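Home Skin & Body Hair Household Contact

Caring for Skincare and Cosmetics at Home
3 min read

The Olitz Consumer Desk receives frequent inquiries about the storage of creams, serums and makeup. The following guidance applies to most products sold for home use. Where a label gives different directions, the label should be followed.

Products should be kept in a closed cabinet or drawer, away from windows and radiators. Bathrooms with a shower are poorly suited to long-term storage. A bedroom shelf or a hall closet is preferable.

Jars should be opened with clean, dry hands. A small spatula may be used to remove cream, and should be washed with dish soap after each use. Water must not be added to thin a lotion or to extend the last of a bottle.

The date of opening should be written on the base of each container with a permanent marker. Many labels carry a small open-jar symbol with a number; a 6 followed by the letter M means that the product should be used within six months of opening.
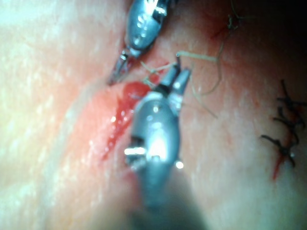
How often should makeup brushes be washed?

Brushes used with liquid or cream products should be washed once a week, and powder brushes at least once a month. Use lukewarm water and a mild soap, rinse until the water runs clear, and lay the brushes flat on a towel to dry. The handle should not be soaked.

Mascara should be replaced about three months after opening and should not be shared. Pencils may be sharpened before use to expose a fresh surface. Sponges that remain stained or have begun to crumble should be discarded.

Any product that has changed in smell, color or texture should be thrown away, even if the date has not passed. Sunscreen left in a parked car during the summer should be replaced before the next season.

Empty glass jars may be washed and reused for cotton pads or hairpins. Residents of Vanemside may bring rinsed pump bottles to the Bindbridge collection point, which accepts containers of up to 50 ml at the front counter. Larger containers are received at the side entrance.

Page last reviewed April 21, 2021.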